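Can a robot tidy the table yet?
Cultgate Young Learners: Technology at Home

Many chores look easy. Clearing a table takes a child a few minutes, but a machine must find each object, choose where to hold it and decide where it belongs. At Cultgate, robots first practise in a computer-made room, where nothing can be broken.

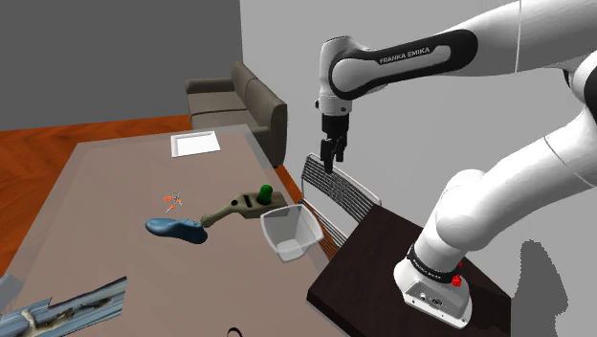 Sirnel wrote to us that her dishwasher is already a robot, and that it never has to be asked twice. A dishwasher is certainly a machine that does a chore. It cannot, however, collect the plates, and somebody must still load it.

Picking things up remains difficult. A basket has a wide opening and stays where it is put, but a round object may roll away. Scissors are thin and lie flat, so the fingers of a gripper must come very close to the table.
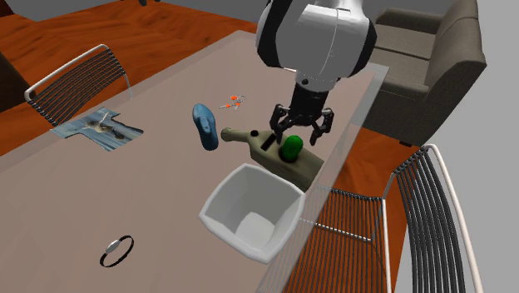 A robot that succeeds 10 times may fail on the next attempt if an object has been turned round. For this reason the Prokell exercise is repeated 100 times, with the objects moved each time. Robots can now do some chores in places arranged for them. An ordinary kitchen is still too changeable for most.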